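Fixing Up the Old Computer

My aunt Lesia called me last week in a mild panic. Her desktop had started shutting itself off in the middle of her genealogy work, and she was sure she'd lost 717 scanned letters. She hadn't, thank goodness! They were all sitting on the drive, but it got me thinking about how few of us back anything up until something scares us.
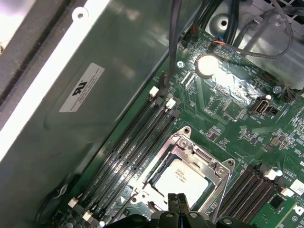

My own system is pretty low-tech. I keep 2 copies of everything I'd cry over, one on a little drive in the desk drawer and one at my friend Melaniia's house (she keeps hers at mine, so we're even). Every January we swap them over coffee and spend far too long looking at each other's vacation pictures. It costs next to nothing, and I don't have to know a thing about what goes on inside the case. I can just about pick out the processor in its metal socket, with the four black memory slots next to it, and that's where my expertise ends – saving copies of letters I can manage.

Lesia has her first backup now, labeled in purple marker, and she's already nagging her cousins in Plornlow to do the same. If you've got a drawer full of family papers waiting to be scanned, do a handful tonight and save them in two places. And write the names on the backs of the photos first, in pencil please!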